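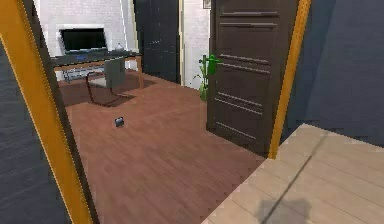
## 4. Adding a Series to the Tomance Catalog

1. Open **Titles** and select **New series**.
2. Enter the title as it appears in the opening credits.
3. Under **Credits**, add the director first, then the writers. For the sample record *Hindetti*, enter Anselmo Llanos as director. 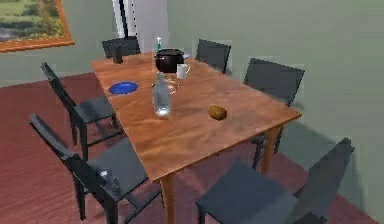 Cast members are added on the same tab – one line per performer, in billing order. A season may hold up to 52 episodes.

> **Caution:** Deleting a season also deletes its episode credits. Deleted credits cannot be restored.

4. Select **Save draft**.

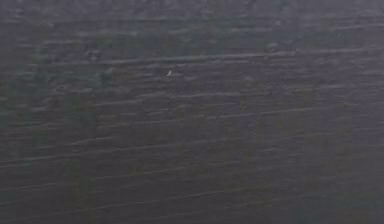
5. Send the draft to the catalog editor, Obinna Ogundipe, for approval.

**Note:** Synopses are limited to 1,016 characters.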